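**Sorting craft rings by color: separate bins or one divided tray?**

Posted by Ainhoa Manzano

I run a Friday craft table in Rusville, and we go through a lot of plastic rings, mostly purple and orange.

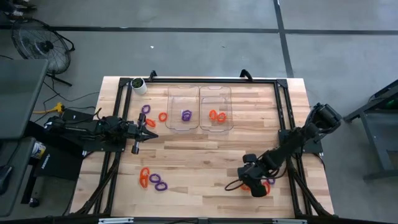

At present each color gets its own clear bin. The two bins sit side by side on a butcher-block top, and loose rings are sorted into them at the end of the session. Two problems. First, the bins creep apart on the wood when someone reaches across. Second, rings go in linked together and have to be separated before the next group can use them. Would a single tray with a fixed divider be better, or should I keep the bins and change something else? Budget is small. The top is oiled and I would prefer not to drill it.

**Esko Seppälä**

Keep the bins. A divided tray fixes the creep but gives you one heavy item to carry, and if the divider is low, rings migrate over it.

For the creep, put a strip of thin non-slip shelf liner under both bins, cut a little smaller than their combined footprint so it does not show. Do not use adhesive pads on an oiled surface. They let go within weeks and leave a residue that takes mineral spirits to remove. If you want the bins locked to each other, two small binder clips over the touching rims will do it, provided the rims are thin enough. Check that before you buy clips.

Clear walls are worth keeping. A wrong color shows from the side without anyone lifting the bin.

One more point on the wood: re-oil it in April or whenever it starts to look dry, and let it cure fully before the liner goes back down. I trapped uncured oil under a mat once and had a sticky rectangle until summer.

**Amparo Cordero**

we just use muffin tins

**Aurelio Palacios**

The liner advice is sound. On the linking: split rings and snap rings behave differently. If yours have a gap, they will catch on each other whenever they are dropped in a heap, and a deeper bin makes it worse. Use a shallow container and spread them in a thin layer. If they are closed by a snap, somebody is linking them by hand, and the fix is to open each chain before it goes in the bin.

I keep 912 rings in flat drawers, 6 drawers in all — no tangles since I stopped filling them past half depth. For a weekly table, your bins are adequate if you do not overfill them. Store the surplus elsewhere, threaded on a cord by color and tied off.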